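Hilwood support / Data collection / Tickets

Motion blur and dropped episodes, bed-making task, two-gripper set

Status: Open, waiting on reporter
Priority: Normal
Site: Pavstead
Component: hand-held grippers, recording, episode filter
Reported by: Pavstead collection desk
Assigned to: Thenmozhi Mathew

Problem

The episode filter is throwing out too many bedroom recordings. In the last batch we uploaded 30 episodes of the bed-making task and 16 were rejected. All 16 have the same reason code, "tracking lost." The kitchen task was recorded with the same pair of grippers and the same settings and had no rejects.

Each episode covers the towel, the blanket and the pillow in one go. The person collecting holds one gripper in each hand. We sync both devices before every episode and the sync check passes.

What we tried before opening this

Wiped both lenses. Swapped left and right grippers. Updated the upload tool. Recorded with the ceiling light on, then with the ceiling light and the lamp. The reject count did not change much with any of these.

Frame from an episode that passed:

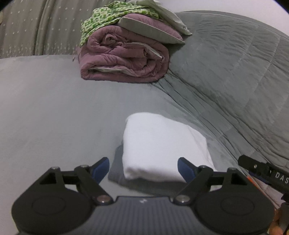
Fingertips open at the folded towel, second gripper on the right.

Reply from Thenmozhi Mathew

Thanks for the frame. I pulled the logs for the rejected episodes. The sync is fine and I don't see a fault on either device, so please stop swapping them — it makes the logs harder to match up.

Tracking needs fixed detail to hold on to. A large smooth bedspread gives it very little. The dotted fabric at the head of the bed and the stitching on the quilted comforter are much better. When the gripper points down at plain cloth and also moves fast, the tracker has nothing left to work with. In your rejects, tracking drops during a quick sideways move and doesn't come back before the episode ends.

Can you tell me whether exposure is on auto or locked? And send one frame from a rejected episode, as close to the drop as you can get.

Reply from Pavstead

Exposure is on auto. Frame attached.
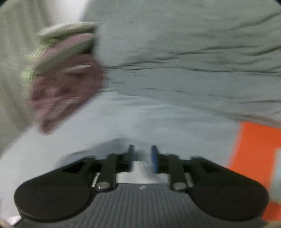 Page last changed: December, 4:16 p.m. by T. Mathew

Reply from Thenmozhi Mathew

This matches the logs. The gripper body is fairly sharp and most of what is behind it is smeared sideways, so the whole device was moving across the bed. The fingertips are apart with nothing held between them, so I would call this a travel move. Collectors tend to speed up on those.

Please change the following and record a short test set:

1. Lock exposure at the short setting in the Conisier profile. Auto picks a long exposure indoors and that adds to the blur.
2. Slow down the travel moves. Grasping speed is fine as it is.
3. Start each episode with both grippers pointed toward the head of the bed and hold still for 2 seconds.
4. Leave the bedding as it is. Don't put markers on it. The model should learn from ordinary rooms.

Don't delete the rejected episodes. The parts before the drop may still be usable, and Kozłowski's group has a script that cuts them at the last good pose. I've asked for a copy.

Reply from Pavstead

Did 4 test episodes with the new profile. Three passed and one was rejected. The rejected one was the pillow step again. The picture is darker with exposure locked. Is that a problem for training?

Reply from Thenmozhi Mathew

Darker is okay as long as you can still make out the folds in the cloth. If you can't, add light and keep the exposure where it is.

For the pillow, check how close the lens gets to it. A white pillow that fills the view is as bad as the bedspread. Try bringing it in from the side, and keep the other gripper back so it still sees the room.

Send the next full batch under this ticket number and note the profile name in the upload form. I'm leaving the ticket open until that batch has been through the filter.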